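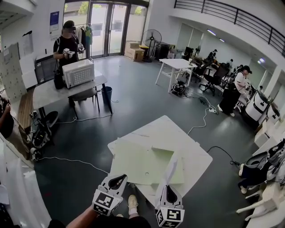 Tremgate Model Flying Club, Electric Fixed Wing Section

Members' Help: Airframes and Release Gear

Parachute canister won't leave the wing at low speed

Asked by Selim Karakaya, June

I have a foam-winged pusher with a servo-operated drop pod under each side. Each pod is 213 g loaded. On the bench both release every time. In the air the left one hangs up below half throttle and only lets go when I pull up. Same servo type both sides, Stelau receiver, separate channels. Is this airflow or linkage?

2 answers

Elif Naz Karabulut
Linkage, most likely. On the bench the pod hangs straight down and the pin sees a pure vertical load. In flight, drag pushes the pod back and the pin binds in its rear bush. Pulling up changes the load direction. Hold the model level, pull the pod backwards with a spring balance at 50 g and operate the release. If the servo stalls, open the bush by 2 mm or fit a fore-and-aft stop. Check the pushrod for bowing too. Mine was some 10 mm too long between supports and flexed before the pin moved.

Also confirm that one pod leaving does not put the centre of gravity or the roll trim out of limits.

kahraman_rc
had the same with a Westico servo, swapped it and it was fine. try swapping left and right first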